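Singing with us: frequently asked questions

Laizer Choral Society rehearses from September to June and gives two big concerts a year. Elspeth Gillies has answered the same questions by email for long enough that she asked for a page to point people at. New singers, please read it before writing to her. Old singers, please read the bit on pencils.

Do I have to audition?

No. You come to two rehearsals for nothing, and after the second one our conductor, Iker Bustamante, will have a quiet word about which part you should be singing. This is usually the part you are already in. Now and then a baritone who has been calling himself a tenor since school gets some difficult news.

Do I need to read music?

It helps. You should at least be able to tell when the notes are going up. We have several members who learn everything by ear and are more reliable than the rest of us, mostly by standing next to Stella Koech, who is never wrong and sings loudly enough to be of use. There are also practice recordings for each part, with your line played on a piano by someone who plainly had a bus to catch.

What are you singing next?

Haydn's Nelson Mass, with Vivaldi's Gloria in the first half. Haydn wrote the Mass in 1798 and headed it Missa in angustiis, or Mass for troubled times, which is also how the altos describe sectional rehearsals. It wants a good solo soprano, three trumpets and timpani, and a choir that can count through the Credo, where the sopranos and tenors set off together and the altos and basses follow a bar later with the same tune. If you find yourself in unison with the wrong half of the choir, keep going and look confident.

Which edition do I need?

The one we hire for you. Please don't bring your grandfather's copy, however handsome. The page numbers won't match and you will spend the evening asking your neighbour where we are. Hire is included in your subscription, and a lost copy is charged at whatever the hire library charges us, plus a look from Sofia Arruda.

May I mark my score?

In pencil, yes. In pen, never. In highlighter, we will find out who you are. All marks must be rubbed out before the copies go back, including the drawings.
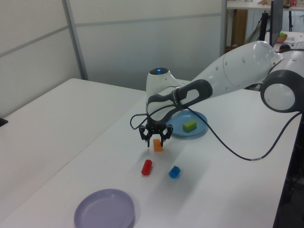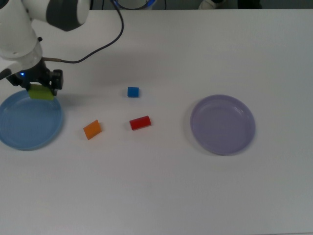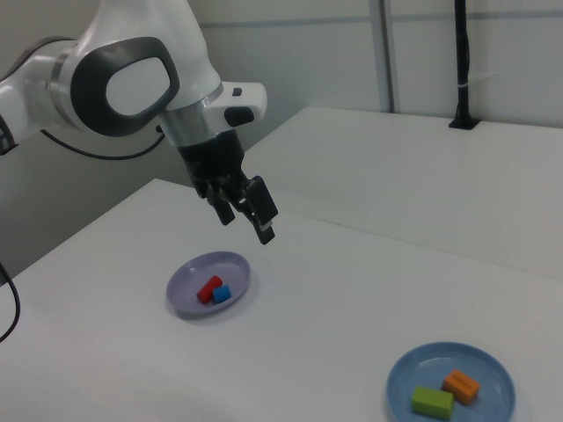

How much does it cost?

The subscription is £51 a term, payable by the third rehearsal. Under-25s pay £16. If either is a struggle, speak to Elspeth, who will sort something out and not mention it again. Nobody has ever been turned away over money, though a few have been chased across a car park for it.

How many rehearsals can I miss?

Two a term, if you tell your section rep. The final rehearsal with the orchestra isn't one you can miss. We pay the players by the hour, and it is a poor moment for the second basses to meet the Sanctus.

What do I wear for concerts?

All black, long sleeves, no sparkle. Men may wear a black shirt and no tie. We dropped dinner jackets after the Brahms Requiem, when the church heating finally worked. Black means black: navy looks black in your bedroom and very blue under lights. Shoes count too. The front row is at eye level with the audience, and they do look.

Can I bring my family?

We wish you would. The church seats 200 and the sopranos' relations can't fill it alone. Tickets go on sale to members a fortnight before everybody else, so that your aunt can have the seat behind the pillar she likes.

Will I be asked to sing a solo?

Only if you are very good or you stand in the wrong place. We hire professional soloists for the big works. Short solos in the carol concert go to members, and Iker chooses them. He can't be bribed, although Brian Lukumay has been bringing him shortbread for years.

What if I have a cold?

Stay at home if you are streaming with it. If you have only lost your voice, come along and follow in your copy. You'll learn more than you expect, and the tenors will enjoy the extra room.

Is there a break?

Fifteen minutes, with tea. Bring your own mug. Biscuits are on a rota and the rota is on the door. Anyone who wants to swap should find another person to swap with and write it down, in pencil if you like.

How do I join?

Turn up fifteen minutes early at any rehearsal before half-term and ask for Elspeth. She'll find you a chair, a copy and someone to sit beside. After half-term we are too far into the notes to take new people, so please wait for the following term and come then.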